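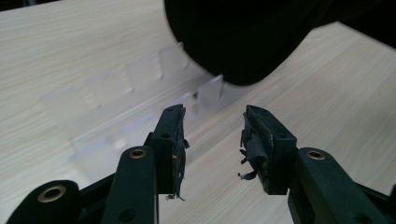 What the hand grippers changed at our bench

I've been meaning to write about work for ages, and my sister keeps asking what it is I do all day now, so get yourself a coffee because I can never keep these short.

When I started at Curix I packed and sorted by hand, same as everyone. Then the arms came in, and I'll admit I went home that night and updated my résumé. I didn't need it! What happened is that somebody has to show the arms how a thing is done, and the people who know how are the ones who were doing it already. So now part of my shift is spent at a table with a gripper in my hand, doing small jobs slowly and neatly, over and over. Lately it's been the clear acrylic rack, and oh, that rack. It's so see-through that against the pale wood you mostly find it by the shine on its edges. I've got used to tilting my head like a bird.

Gönül Kaplan and I have logged 1,914 tries between us this season, and 722 of those were mine, which tells you who's faster. She has a lovely light touch. I squeeze too hard, Güven says, and he's the one who orders the padding, so he'd know. The black stuff on the fingers gets shredded, all curls and little flaps, and a fresh wrap feels stiff and strange for the first hour. I like them a bit ragged, to be truthful (sorry, Güven).

Has it been all good? No. We went from 4 people on the late shift to 2, and though the others moved over to shipping and kept their pay, I miss the talking. My shoulders are better, my wrist is a little worse. I've asked for a proper rest break between sets and Nurhan has promised us an answer by December, and I plan to keep asking until then.

Anyway, the soup is boiling over, so I'd better go. Next time I'll write about the balcony tomatoes, which did much better than I deserved.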